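Small office: desk along the wall or by the glass?

gulov_desk
We rent a small office in Clakstead. White walls, a white desk, frosted glass on one side. Between the desk and the wall there is only a narrow passage. I would like to turn the desk.
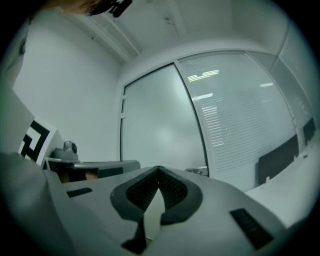 My colleague says leave it, I say it blocks us.

campbell2
Leave it. A ledge by the wall collects things anyway, and you will lose the blinds side. 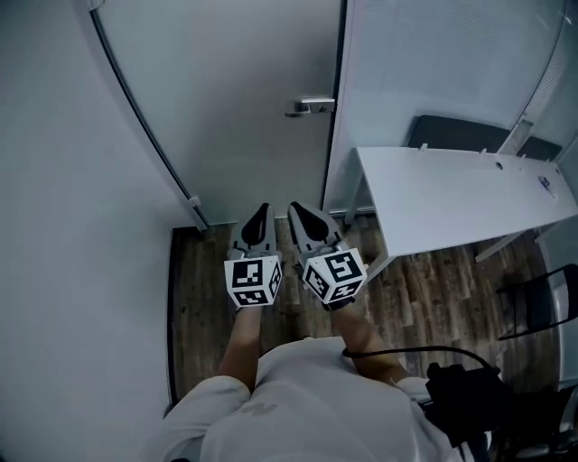

Also check which way your door opens before you move anything.

plitex_fan
I don't agree with campbell2. We turned ours in November and I walk easier now - it took 2 people.
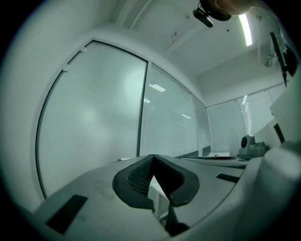 Reading time: 2 min

gulov_desk
Thank you both. The ceiling light is my other worry, it shines in the glass. Would a matt film help?

campbell2
Film, yes. Turning the desk, still no.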